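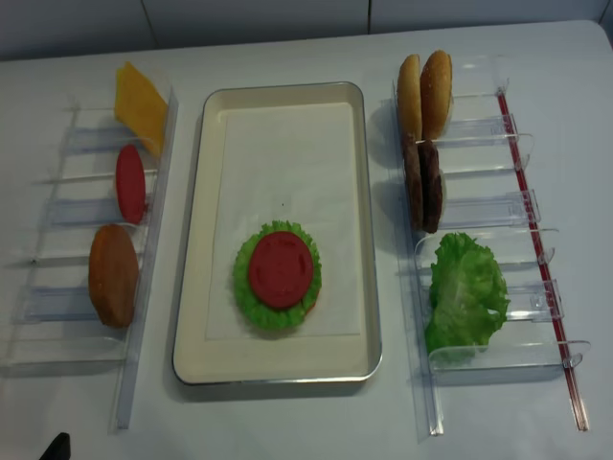
Toy burger parts: lettuce and tomato on the tray, more pieces in the two racks.

Kulton Play Food: Care and Storage FAQ
Last updated 20 Sep 2020

Can the pieces go in the dishwasher?
Hard pieces, yes, top rack only. Soft pieces (leaves, bacon, onion rings) must be washed by hand. Heated drying curls thin edges permanently.

Which cleaner should I use?
Mild dish soap and warm water. Do not use bleach, acetone or scouring powder. Rubbing alcohol dulls the finish on Adden sets.

How do I remove marker ink?
Water-based ink comes off with soap. Permanent ink usually does not. Replacement pieces are sold singly.

What is the difference between Wosorlow and Adden?
Wosorlow pieces are molded in one color throughout. Adden pieces have a printed surface, which wears with use. The sizes match and the sets can be mixed.

Where is the part number?
On the packing slip. Numbers from 300 to 800 are Wosorlow; 983 and up are Adden.

Can sets be stored in an attic or garage?
Not in summer. Soft pieces stick together if packed flat in the heat. We get most reports of this in July. Put plain paper between layers.

My pieces stuck together. Can they be separated?
Chill them in the refrigerator for an hour, then peel slowly from one corner.

Do you supply schools?
Yes, through Liew. Contact Ozan Öztürkmen in the orders office for bulk pricing.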